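Home | Laundry | Kitchen | Mending | Ask | About

How to Wash a Wool Sweater Without Ending Up With a Smaller One

By Kazimír Beneš

I have shrunk five sweaters in my life, and the last one now fits a teddy bear who never asked for it. What follows is the method I use these days. It takes some patience and no talent.

Start with the care tag. If it says dry clean only, you may choose to believe it. If it says hand wash, believe it. If the tag fell off years ago, treat the thing as wool and assume it holds a grudge.

Sort first. Reds and dark blues get washed alone, at least the first few times. Empty the pockets, if it has pockets, and turn the sweater inside out so the pilling happens where your coworkers can't see it.

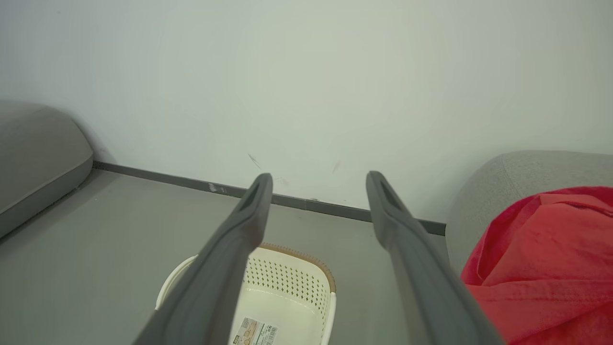 Fill a sink with cool water. Cool means you could leave your hand in it and get bored. Add a capful of wool wash. I use Felteo, mainly for the smell, but baby shampoo does the job at a third of the price. Regular detergent is too harsh, and so is whatever your uncle recommends.

Push the sweater under and leave it for 5 minutes. Press it gently a few times. Do not rub, twist or scrub. Rubbing is how felt is made, and felt is a fine material for hats.

Drain, refill with water at the same temperature, press again, and repeat until the suds give up. A sudden jump from cool to warm does more damage than people expect — I learned this in January, in a rental with one working tap.

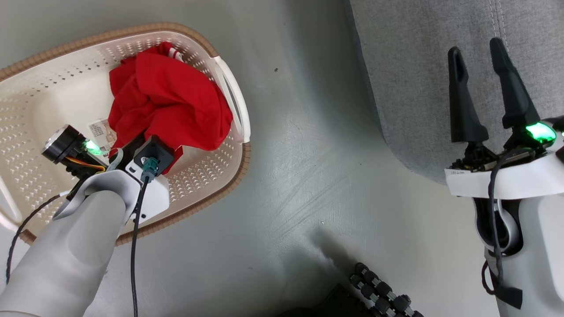
Now the water has to come out. Lift the sweater with both hands under it, like a sleeping cat, and lay it on a thick towel. Roll the two up together and kneel on the roll. Unroll, swap for a dry towel, and kneel again if you're feeling devout.

Lay it flat to dry, away from the radiator, and nudge the sleeves and hem back to the size you remember. Turn it over the next morning. Hangers are out, unless you'd like arms down to your knees.

Moths are a separate war, covered elsewhere.

70 shares | 12 comments

Related:
Getting Candle Wax Out of a Tablecloth
Darning a Heel, Badly but Firmly
Why Your Towels Feel Like Toast
Moths: Terms of Surrender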